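이사 온 지 한 달 만에 동네 셀프빨래방 단골이 됐다. 원래 계획은 세탁기를 사는 것이었다. 계획은 아직도 계획이다.

집에서 제일 가까운 곳은 Vellerside라는 데다. 이름만 들으면 북유럽 호수 옆 산장 같은데 김밥집 2층이다. 건조기를 돌리면 옷에서 섬유유연제 냄새와 참기름 냄새가 반반으로 난다.

요금은 카드 충전식이고 내 카드 잔액은 지금 342원이다. 이 돈으로 할 수 있는 일은 없다. 환불도 안 된다. 최소 환불 금액이 900원이라서. 그러니까 558원을 더 넣어야 돈을 돌려받을 자격이 생기는데, 충전은 오천 원 단위다.

화요일 밤이 제일 한가하다고 해서 화요일 밤에 갔더니 그 말을 들은 사람들이 다 와 있었다. 대기 번호표도 없이 서로의 눈치로 순서를 정한다. 한국에서 가장 정교한 대기 시스템이라고 생각한다.

빨래를 색깔별로 나누라는 말은 평생 들었는데 솔직히 흰 것, 안 흰 것 말고는 나눠 본 적이 없다. 노란 것과 검붉은 것을 같이 넣어도 되는지는 서른이 넘어서야 고민하기 시작했다.

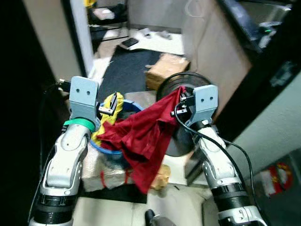

감자조림: 찬물이면 웬만한 건 같이 돌려도 괜찮아요. 새로 산 빨간 옷만 처음 두어 번 따로 빠세요. 저는 그걸 몰라서 온 가족이 분홍 양말을 신었습니다.

감자조림님 감사합니다. 분홍 양말 쪽은 이미 경험이 있습니다. 그때는 양말로 끝나지 않았습니다.

물 온도 얘기가 나와서 말인데 기계에 적힌 '표준'이 몇 도인지 아는 분? 안내문에는 '일반적인 온도'라고만 쓰여 있다. 사장님께 전화로 여쭤봤더니 보통 온도라고 하셨다.

지난주에는 옆 동네 Sestbridge까지 원정을 갔다. 대형 건조기가 있고 의자가 푹신하다는 후기에 넘어갔다. 의자는 정말 푹신했다. 앉아서 졸다가 내 건조기가 끝난 줄도 몰랐고, 깨 보니 내 빨래가 모르는 사람 손에 아주 단정하게 개어져 있었다. 고마운데 속옷까지 개어져 있어서 그 가게는 이제 못 간다.

수건은 내가 개는 것보다 훨씬 반듯했다. 그게 더 상처였다.

빨래방 생활의 진짜 문제는 세탁도 건조도 아니고 운반이다. 우리 집은 엘리베이터 없는 4층이다. 처음에는 이케아 파란 가방을 썼는데 계단에서 손잡이가 나갔고, 그다음에는 여행용 캐리어를 끌고 다녔더니 아래층 할머니가 어디 멀리 가냐고 자꾸 물으신다. 매번 아니라고 하기도 뭐해서 한번은 제주도 간다고 했다. 두 시간 뒤에 돌아오다 또 마주쳤다.

결국 정착한 건 플라스틱 통이다. 모양은 좀 없어도 가볍고, 젖은 걸 담아도 바닥으로 물이 새지 않고, 많이 담으면 많이 담은 만큼 무겁다는 정직함이 있다.
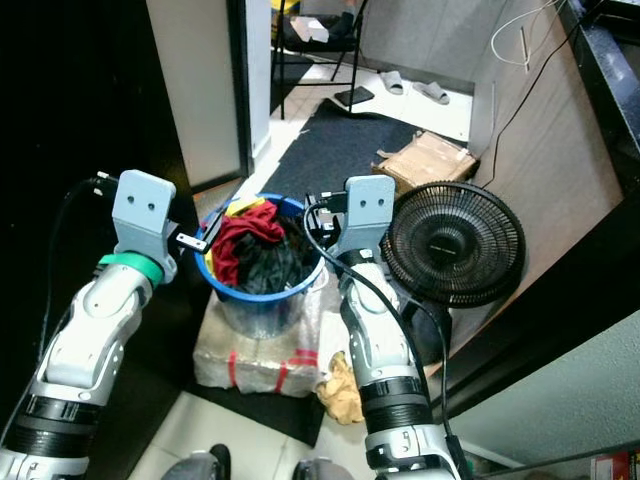
대신 앞이 안 보인다. 가득 담아 안고 계단을 오르면 발밑은 그냥 믿음의 영역이다. 3층과 4층 사이에 남들보다 조금 높은 계단이 하나 있는데 정강이가 그 위치를 외웠다.

세탁기를 사면 되지 않느냐는 댓글이 많은데요. 봤습니다. Hegde 9킬로짜리가 후보 1번입니다. 문제는 베란다 문이 그 세탁기보다 좁다는 점이고, 기사님이 문틀을 떼면 된다고 하셨고, 집주인은 문틀을 떼면 안 된다고 하셨습니다.

집주인이 대안으로 알려 준 게 Sukham이라는 수거 세탁 앱이다. 문 앞에 내놓으면 가져가서 빨아다 준다고. 대기 순번 506번을 받았다. 우리 동네는 서비스 준비 중이라고 한다.

그래서 당분간은 계속 2층 빨래방에 다닌다. 11월이 되니까 건조기에서 막 꺼낸 이불을 안고 집에 가는 길은 좀 좋다. 김밥도 한 줄 샀다. 카드 잔액은 그대로 342원.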